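Paka Vocal – data card

Contents
Audio clips of domestic cats recorded at home, with owner annotations of the situation in which each call was made. The set holds 417 clips from 28 cats. It is meant for work on call classification and for checking claims made by pet translation apps.

Maintained at Celtness. Current release: 3.

Files
clips/ – mono WAV, one call or one unbroken run of calls per file
labels.csv – one row per clip
cats.csv – one row per cat
splits/ – lists of clip numbers for training, validation and test

Fields in labels.csv
clip_id – matches the file name without its ending
cat_id – matches cats.csv
situation – food, door, handling, carrier, other
owner_guess – free text, what the owner thought the cat wanted
second_label – situation as judged by a listener who heard the sound only
noise – none, low, high

Fields in cats.csv
cat_id, sex, neutered, age band, indoor or outdoor, number of other cats in the home. Breed was collected in the first release and has been dropped, as most owners left it blank.

Recording
Owners used a small collar recorder (Llanos) or a phone held by hand. The source is not given per clip in this release. Clips longer than 20 seconds were split at the longest silence. Levels were left as they came; no noise removal was applied. Speech was cut out where it stood apart from the call. Where the owner speaks over the cat, the clip was removed. 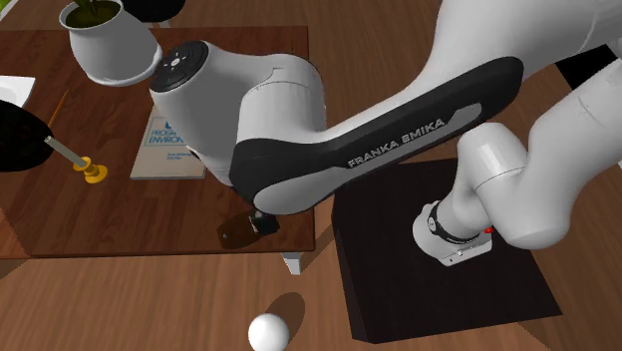
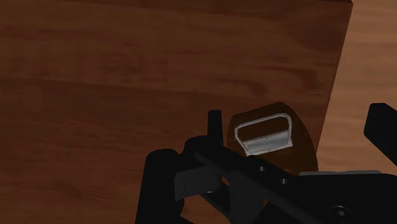 Viltero, who ran the release 2 files through their own labelling tool, wrote that the food and door situations were hard to tell apart by ear and asked whether the two should be merged. They also noted that owner_guess was often a whole sentence spoken for the cat ("let me out, I heard a bird") and could not be used as a class without rewriting.

The two situations stay separate. Anyone wanting them merged can do it at load time. The owner_guess field is kept as written, spelling included, and should be treated as a record of what people say about their cats. It is not evidence of what the cat meant.

Splits
Split by cat. No cat appears in more than one list. Release 1 was split by clip and gave scores that were far too high; please do not compare against it.

Known problems
– Food calls are over-represented. Owners were at hand and ready to record at mealtimes.
– Carrier clips come from few homes, and the noise field is high for most of them.
– Purring under a call is not marked.
– second_label is empty where the listener could not decide. Empty does not mean other.
– Two cats in one home may answer each other. The clip is filed under the louder one.

Not suitable for
Diagnosis of pain or illness. No vet examined the cats, and nothing in the labels bears on health. The set should not be used to support a claim that an app reads an animal's thoughts.

Changes in release 3
Breed field dropped. Noise field added. Splits remade by cat. Duplicate clips removed from the door situation.

Use
Free for research and teaching. Owners agreed to release of the sound and the labels only; do not try to trace homes from background noise. Withdrawn clips are listed in withdrawn.txt and should be deleted from local copies.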